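Workshop notebook – Skovirley bench, dual-arm cell
December, entry 46, begun 2:15 pm
Entered by Titilayo Mohammed

Purpose: to record the operating rules in force for the cup-stacking trials, following revision of the Zillum procedure.

1. Both teach pendants are to remain on the desk within reach of the seated operator, with the emergency buttons unobstructed. A pendant may not be hung on the framing.
2. The operator's hands stay on the desk side of the board while either arm is enabled.
3. Speed in shared cells is limited to 53 mm/s until the overlap check is signed off.
4. Taped grid lines are the reference for all placements. Worn tape is replaced before a session – never during one.
5. Cables on the desk are to be kept clear of the board. Routing is still untidy and remains open as item 5 on the Wimport list.

Cycle counter at start of entry: 1260. Colleagues are asked to initial any departure from rule 3 and note the program name. Grid colour to be confirmed with stores before reordering.

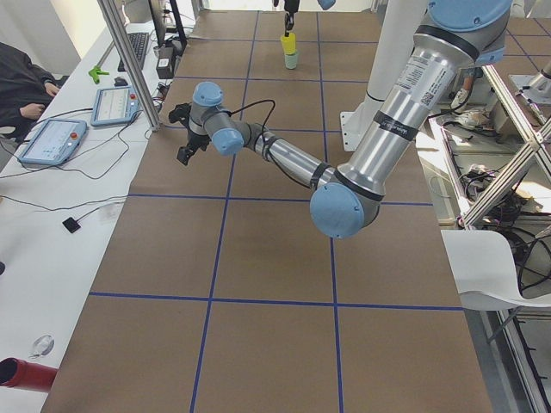 Dual-arm cell, cup trial, operator at the pendants.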